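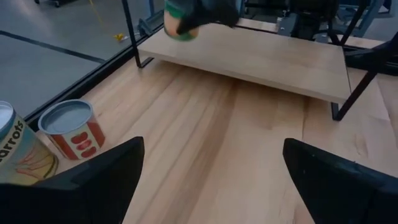
Wie oft muss man bei einer Zelle mit zwei Armen die Greiferfinger neu nullen?

Nach jedem Fingerwechsel, nach jedem Crash und sonst alle 300 Betriebsstunden. Wer öfter nullt, schadet keinem, kommt aber auch zu nichts anderem.

Die folgende Anleitung gilt für unsere Zelle mit Holztisch und Regalbrett, intern Skellik genannt. Sie ersetzt die alte Fassung von Desta Wubshet, in der noch der Vorgängergreifer vorkam und ein Absatz über Kabelbinder, den wir alle vermissen werden.

Vorbereitung

Beide Arme in Parkposition fahren, Programm stoppen, Freigabe wegnehmen. Den Schlüssel abziehen und einstecken. In die eigene Tasche, nicht in die Schublade, in der schon drei andere Schlüssel liegen, die angeblich auch passen.

Ihr braucht: Innensechskant 2,5 und 3, Fühlerlehre, fusselfreies Tuch, Isopropanol, einen Filzstift und die Dosenkiste. Die Dosen bitte voll und ungeöffnet. Eine leere Dose verzeiht jede Fehleinstellung und hat deswegen bei der Kontrolle nichts verloren.

Finger reinigen und prüfen

Finger von Hand ganz öffnen und die Innenflächen abwischen. Etikettenkleber sammelt sich gern an der Spitze und sieht dort aus wie Verschleiß. Erst wischen, dann urteilen - im Mai haben wir zwei einwandfreie Fingerpaare weggeworfen, die bloß klebten.

Danach beide Finger gegen das Licht halten. Ist eine Kante rund oder ausgebrochen, wird immer das Paar getauscht, nie der einzelne Finger. Die Schrauben über Kreuz anziehen, zuerst lose, dann mit Drehmoment laut Aufkleber an der Schaltschranktür. Falls der Aufkleber fehlt, liegt ein zweiter bei Štefánia Paulík im Ordner Malý.

Nullen

1. Freigabe setzen, Handbetrieb, Geschwindigkeit auf die kleinste Stufe.
2. Finger schließen, bis sie sich gerade berühren. Mit der Fühlerlehre prüfen: Das dünnste Blatt darf oben und unten nicht durchgehen.
3. Im Menü "Greifer" auf "Nullpunkt übernehmen" und bestätigen. Die Steuerung fragt zweimal nach. Beim zweiten Mal meint sie es ernst.
4. Finger ganz öffnen. Der Anzeigewert muss beim linken und beim rechten Arm gleich sein. Weicht er ab, zurück zu Schritt 2.
5. Parameter 2948 (Greifkraft Dose) auf 35 setzen. Nach dem Nullen steht dort manchmal wieder der Werkswert 77, und mit dem werden runde Dosen oval.

Probelauf mit Dosen

Zwei Dosen verschiedener Größe links auf den Tisch stellen, bei uns sind das gewöhnlich die Karotten und eine kleinere mit Tomaten auf dem Etikett. Der eine Arm hält eine weitere Dose über das Regalbrett, der andere wartet tief über der Tischplatte mit weit geöffneten Fingern. Das sieht nach Imponiergehabe aus, ist aber die Stellung, in der man Tischabstand und Öffnungsweite gleichzeitig kontrollieren kann. Auf freien Raum zwischen Fingerspitze und nächster Dose achten. Bei der kleinen wird es eng.

Jetzt die Dose oben absetzen lassen, immer noch langsam. Sie soll das Brett berühren, bevor der Greifer aufgeht. Hört man ein Klacken, war sie zu hoch. Hört man ein Knirschen, war sie zu tief, und dann bitte zuerst die schwarzen Regalbeine anschauen: Steht eines nicht mehr auf seiner Filzstiftmarkierung, liegt der Fehler beim Regal und ihr habt den Greifer umsonst genullt. Willkommen im Club.

Stimmt alles, fünf Zyklen langsam und fünf mit Sollgeschwindigkeit fahren. Geht einer davon daneben, zählt man von vorn.

Häufige Fehler

Dose rutscht beim Anheben: Finger nicht entfettet oder Parameter 2948 vergessen. Meistens vergessen.

Dose kippt beim Absetzen: Handgelenk steht schief. Referenzfahrt wiederholen, danach noch einmal nullen.

Greifer meldet "Objekt erkannt", obwohl keins da ist: Nullpunkt wurde mit Krümel zwischen den Fingern übernommen. Benjie Baluyot behauptet bis heute, es sei kein Keks gewesen.

Zum Schluss Datum und Kürzel ins Wartungsbuch eintragen und die Dosen zurück in die Kiste stellen. Ersatzfinger bestellt Tatiana Skála bei Mivard, Lieferzeit derzeit drei Wochen.

Stand: 8. Februar 2022, Juraj Machala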